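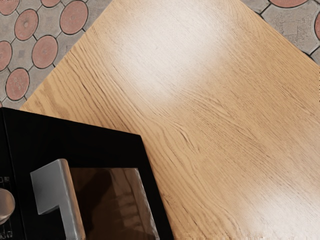

Flultgate Makers Market

The Flultgate Makers Market is an indoor market hall for small craft and food sellers, located on the ground floor of a former hosiery warehouse in the Flultgate neighborhood. Open Thursday through Sunday. It is run by Titumik, a retail cooperative owned by the sellers who rent there. Known locally as "the Flult" or just "the hall".

Contents
1 Background
2 Layout and stalls
3 Tenancy rules
4 Notable tenants
5 Rent dispute
6 Events
7 See also

Background

The warehouse was built for a stocking wholesaler and later split up into storage units. Most of the units on the street side had been vacant for years when Anitha Salian, a bookbinder, leased one as a workshop and began selling notebooks out of the front door on weekends. Gifty Ametepe, who makes shea butter and body oils, took the unit next to hers. The two shared a card reader and a sidewalk sign.

Other sellers asked to join. Salian and Ametepe approached the building's owner, Varkik Properties, about knocking the street-side units into one room. Varkik agreed on condition that a single tenant sign for the whole floor, and Titumik was set up for that purpose. The name is taken from a brand of thread once stored in the building; a painted sign for it can still be read on the rear stairwell.

The hall opened in September with a one-day sale and a potluck. Accounts differ on how many sellers took part. The co-op's own newsletter gives 20, which is the number most often repeated, but that seems to include several who only shared a table.

Layout and stalls

The floor measures 3,379 square feet, including the back hallway and two restrooms. Permanent stalls run along the north and east walls. The middle of the room is kept for day tables, rented by the date and cleared each evening. A raised loading platform at the back is used for workshops and, in winter, for coats.

Stall types:

Wall stall – permanent, lockable, one-year lease
Half stall – permanent, shared by two sellers who split the rent
Day table – booked up to four weeks ahead
Window – the two street windows, rotated monthly among members by draw

There is no kitchen. Food sellers bring goods in already made, packed and labeled. A request to add a shared prep room has come up at several member meetings and has not been funded.

Tenancy rules

Sellers must make, finish or design what they sell. Resale of wholesale goods is not allowed, with an exception for supplies (yarn, wicks, blank paper) up to a small share of the stall. New applicants start on day tables and can apply for a wall stall after one season. Members vote on applications. Each member has one vote no matter the stall size; half-stall holders get one vote each, which was added later after complaints.

The limit on similar goods has been the most argued-over rule. It originally allowed no more then two candle sellers at once. Later extended to soap, then relaxed for both.

Notable tenants

Salian Bindery. Notebooks, box making, repair of family Bibles and cookbooks. Founding tenant. Still in the original spot by the door.

Ametepe Body Goods. Founding tenant. Now has a second store outside the neighborhood but keeps the wall stall.

Hsiao. Tea blends and tea towels, trading under the one-word name. Moved from a day table to a half stall in its second season.

Owusu Leather. Belts and bags by Lamisi Owusu, who also teaches the beginners' class on the loading platform.

Rent dispute

At the first lease renewal Varkik proposed a new service charge for heating and trash pickup. Titumik objected that members already hauled their own trash. A petition in support of the market was left on the counters of nearby stores and gathered 1,037 signatures. Amr Lahlou, the co-op's chair at the time, told a neighborhood meeting that the charge "would finish off the day tables first, and the day tables are how anyone gets in here."

Nkrumah Acheampong, who handled the lease for Varkik, said the building's heating costs had gone up and had to be recovered from someone. The parties settled on September 29, 2023. Heating charge accepted, trash charge dropped, and the lease term extended. Day table prices went up slightly the following month. Lahlou stepped down as chair afterward, citing his own business, and was replaced by Owusu.

Events

Anniversary sale, every September
Late opening, first Thursday of the month
Mending table – free, donations go to the heating fund
Try-out Sunday, for sellers who have never traded before

The late openings started as a trial and were nearly dropped for low turnout. They picked up once neighboring stores agreed to stay open the same evenings. Live music was tried for one season, stopped after complaints from the upstairs tenants about noise and about people smoking in the stairwell.

See also

Consumer cooperative
Craft fair
Market hall
Pop-up retail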